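Masking fluid tears my paper when I remove it

Posted in Watercolour and Ink, February 2026

Good evening to all. I paint small botanical cards in watercolour, with ink lines on top, and I have a problem with masking fluid that I could not solve by myself.

I use the Rukmont fluid, the one with the grey cap. I put it with an old brush on the thin stems, I let it dry, then I paint the background wash, wait until the next day and remove the fluid with my finger. With my first pad this was fine. Now I have a Felholm pad of 25 sheets, and in many places the surface of the paper comes off together with the fluid. What stays is a hairy white patch, and when I put ink on it, the line spreads in all directions.

I have tried to remove it more slowly, and also with a rubber. It is the same. Is the fluid too old (I bought it in October), or is the paper bad? I would not like to throw away the pad, it was not cheap for me.

Satish Katiyar

---

inkpot_marta

It's the paper. Felholm is soft stuff. Get a better one.

---

Nautiyal

Dear Satish, I had the same trouble for a whole winter, so I will write what I have learned.

The paper must have enough sizing on the surface. Sizing is the gelatine or similar thing that stops the water from going in too fast. If there is little of it, the fluid goes between the fibres and holds them. You can test this on the back of a spoiled sheet. Put one drop of clean water and look at it. On a well sized paper the drop stays round for a good while, and on a weak paper it becomes a dark spot almost at once.

Then there is the time. You write that you wait until the next day. For me this is too long on a soft paper. I take the fluid off after around 40 minutes, when the wash is fully dry to the back of my hand. Please do not use a hair dryer while the fluid is on the paper, the heat makes it stick much more.

For removing I do not use the finger, as there is always a little grease on it. I make a ball from old dried fluid and roll it over the lines, always from the outside to the middle. And I keep a dry cloth near me for the crumbs, and a second one for the brush, which I rinse in soapy water before I dip it in the fluid.

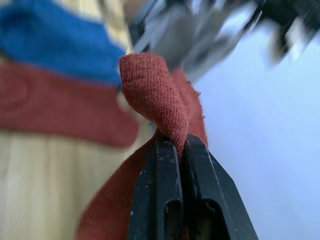

Satish Katiyar wrote back that the drop of water had gone into his Felholm sheet before he could put down the dropper, and he asked if such a paper could still be saved for ink work.

Yes, it can, but I would use it without masking. Leave the stems white by painting around them, or do the ink first with a waterproof pen and keep the wash pale. On the places already damaged, press the fibres down with the back of a clean spoon through a piece of baking paper. It does not become perfect, but a fine pen can pass over it if you go lightly.

---

Covero

I do not fully agree about the time, I left fluid on for 5 days once and it came off clean. But that was a heavy cotton paper. Also shake your bottle less, it makes bubbles and then you get small holes in the mask. White gouache is good for thin stems too.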